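Workshop Notebook, Vasus Building, Office Floor
Entry dated 2022-12-20
Subject: Cleaning of glossy panels, glass and sills

Purpose

The floor is to be handed over to the Florkside group in March. The dark glossy surfaces show every fingerprint and streak, and the previous method (paper towel and spray) left lint. This entry records the change to microfiber cloths and the points to be settled before the remaining rooms are cleaned.

Materials

Microfiber cloths, royal blue, from the Verhoeven order. 21 received, 13 issued to the floor, the remainder in the supply closet. Gara glass cleaner, diluted as in the entry on page 154. Blue is reserved for glass and glossy panels. Other colors are not to be used on these surfaces.

Procedure

1. Shake the cloth out and check it for grit before it touches a glossy surface. Fold it in four. A bunched cloth presses unevenly and leaves arcs on dark finishes.

2. Begin with the dark panel near the window. Work from the top edge down in straight passes, turning to a clean face of the cloth after each pass. The blue cloth has a fine ribbed knit, and dust collects in the ribs sooner than one would expect.

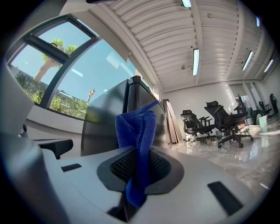
3. Proceed to the window glass. Close any tilted pane before wiping it. Check the result from two angles, as the ceiling lights reflect in the glass and can be mistaken for streaks.

4. Wipe the white sill last, with a separate cloth. Move chairs back first so that the armrests do not rub against the ledge.

Laundering

Used cloths go in the marked bag, without fabric softener. Wash separately from cotton.

Open points

Confirm whether the cleaner is suitable for the window frames. Reorder number for the cloths is still missing from the supply list. The 3000 ml refill bottle needs a new label.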